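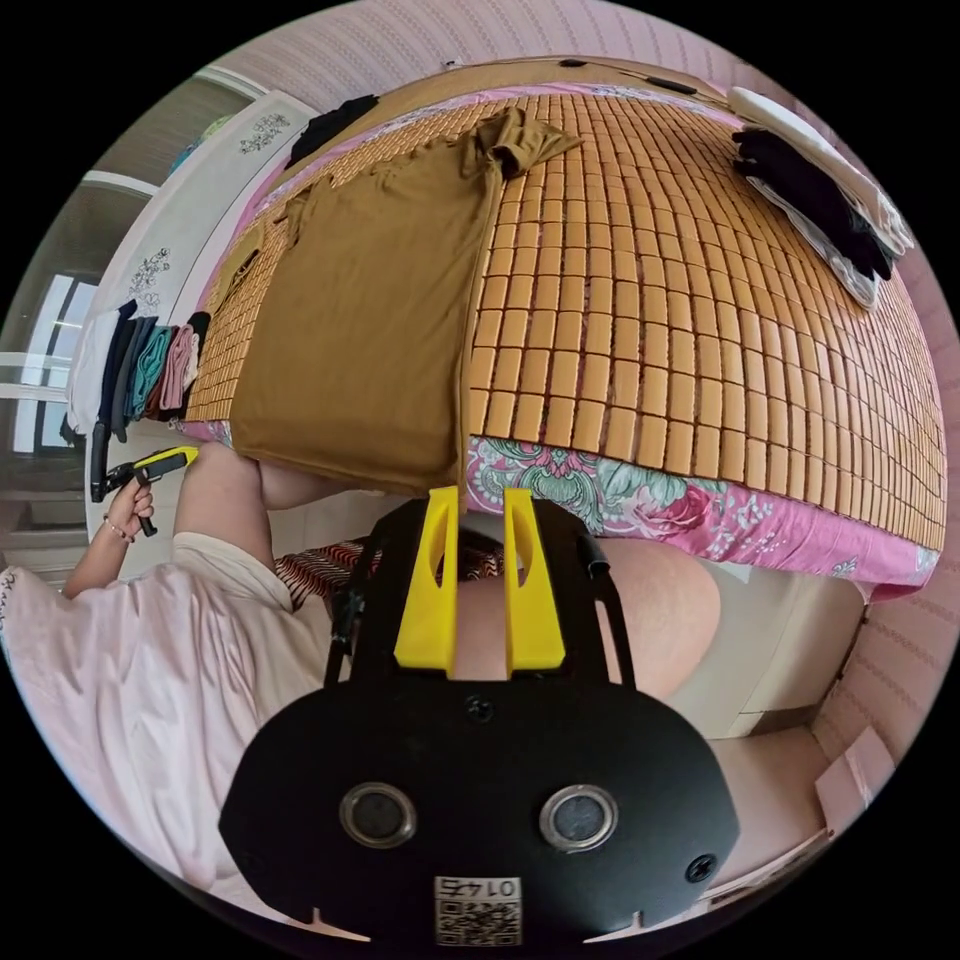 Adjunto 1: dormitorio, cama con esterilla de bambú.

Incidencia: el termostato Gila del dormitorio pierde la conexión con la centralita por la noche
Producto: centralita Barros, termostato Gila (dormitorio)
Estado: resuelta

Descripción inicial del cliente
Desde octubre el termostato del dormitorio aparece como "sin señal" en la aplicación a partir de las 23:00 y vuelve solo por la mañana. El del salón no falla nunca. Cuando pierde la señal, la calefacción se queda como estaba, encendida o apagada. Ya he cambiado las pilas y he reiniciado la centralita. El piso es de obra antigua, con muros gruesos, y la centralita está en el armario del recibidor, junto al router.

Respuesta de soporte
Gracias por el aviso. Necesitamos la versión de firmware de la centralita (Ajustes > Sistema), la distancia hasta el termostato y el registro de eventos de una noche completa. Indique también si hay algún aparato que se ponga en marcha a esa hora.

Cliente
Firmware 2.11. En línea recta hay casi 12 metros y dos tabiques. Subo el registro. A las 23:00 no se enciende nada que yo sepa. El router sí tiene programado un cambio de canal wifi nocturno, lo configuró el instalador de Fornent.

Soporte
El registro muestra 200 reintentos de envío entre las 23:04 y las 6:50, todos hacia el termostato del dormitorio. La potencia recibida de día ya es baja, pero suficiente. De noche el ruido en la banda sube de golpe, lo que coincide con el cambio de canal.
Pruebas, en este orden:
1. Desactivar el cambio de canal nocturno y fijar el wifi en el canal 11.
2. Separar la centralita del router al menos un metro.
3. Si sigue fallando, volver a emparejar el termostato: mantener pulsada la rueda hasta que parpadee el icono de antena.
No haga el paso 3 antes de los otros, borra la programación semanal.

Cliente
Hecho el paso 1. Esa noche tuvo un solo corte, de pocos minutos. Con el cable que trae la centralita no llego a separarla un metro, el armario es estrecho.

Soporte
Sirve cualquier cable de red normal. También puede sacarla del armario y colgarla en la pared del pasillo con la placa trasera.

Cliente
La he puesto en el pasillo con un cable más largo. Llevo 2 semanas sin cortes y no ha hecho falta emparejar de nuevo. La programación sigue intacta.

Nota de cierre
Causa: interferencia del wifi en horario nocturno y señal débil por la ubicación de la centralita. Se remite el caso al equipo de documentación de Lerkcombe para que la guía de instalación recoja la separación mínima con el router. Si el aviso vuelve a aparecer, se puede reabrir esta incidencia respondiendo al último mensaje.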